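Flivstead Displacement Interviews: data card

Version 2 of the data set. Last revised Aug 19, 2023.

Summary

The set holds 527 interview records with households that left their homes after the river flooding in the Flivstead valley. Records cover housing, water, income, schooling, health care and plans to return. Each record is one household at one point in time. The set has no follow-up rounds.

The interviews were run by the Makowska relief office. Coding and cleaning were done by Bożena Jakubowski and Nele Brinkmann. Zdzisław Malinowski wrote the consent form and the field guide.

Files

households.csv: one row per household
members.csv: one row per person, linked by hh_id
needs.csv: one row per stated need, linked by hh_id
codebook.txt: variable names, allowed values, missing codes
CHANGES.txt: edits between versions

All files are UTF-8, comma separated, with a header row. Text fields are quoted. Dates of interview are reduced to the month.

Collection

Households were drawn from the registration lists of 6 reception sites. Within each site, every third entry was approached. If no adult was present on the second visit, the next entry was used. Replacement households are marked 1 in the column repl.

Interviews took place in the language chosen by the respondent. Answers were entered on paper and typed in later. Double entry was used for needs.csv only. Where the two entries differed, Wiesława Czerwiński checked the paper form and her reading was kept.

Variables that need care

shelter_type has 6 values. Values 2 and 3 (shared flat, host family) were mixed up at one site and should be merged for any comparison between sites.

water_source records the main source in the past week. It says nothing about quality.

laundry_access is 1 if the household can use a machine at the site or within walking distance, 0 if it washes by hand or pays for the service, and -9 if not asked. The item was added after the first site was complete, so -9 is the only value there. Do not recode it to 0.
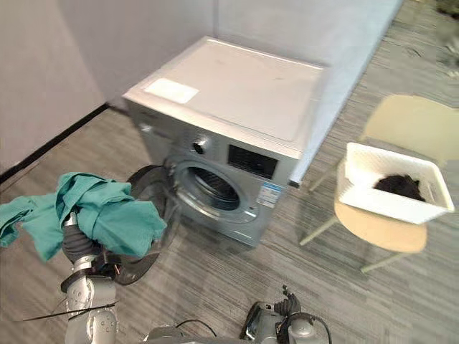
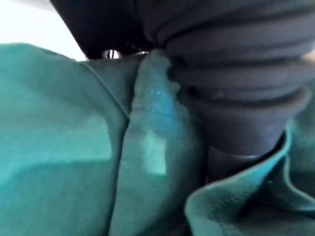 income_before and income_now are bands. The bands are not of equal width. Respondents who refused are coded -8, those who did not know are coded -7.

return_plan was asked of one adult per household. Other members may hold a different view. The free-text reasons are not released.

Known problems

Household size in households.csv does not always match the number of rows in members.csv. Infants were left off the member sheet by one interview team. Use households.csv for totals.

The site code for Esance changed from ES to E2 when the site moved to a different building. Both codes are present. They refer to the same population.

People who never registered are missing from the sampling lists. This group is likely to include those staying with relatives outside the valley, and those who left for Curnetti in the first days. No weight corrects for this. Figures from the set should not be given as figures for all displaced people.

Privacy

Names, phone numbers and street addresses were removed before the files left the relief office. Ages over 80 are grouped. Villages with few registered households are merged into the nearest larger one. Users agree not to link the records to any other list of persons and to delete their copy on request.

Requests from respondents to withdraw are handled by Zdzisław Wasilewska. Withdrawn records are dropped at the next version and listed in CHANGES.txt by hh_id only.

Use

The files may be used for research and for planning aid. Commercial use is not allowed. Tables with cells under 3 households must be suppressed before publication.

Planned changes

The next version is due in September. It will add the health care items in full and a corrected site column. Column names will stay the same. Scripts that read site codes ES and E2 separately will need an edit.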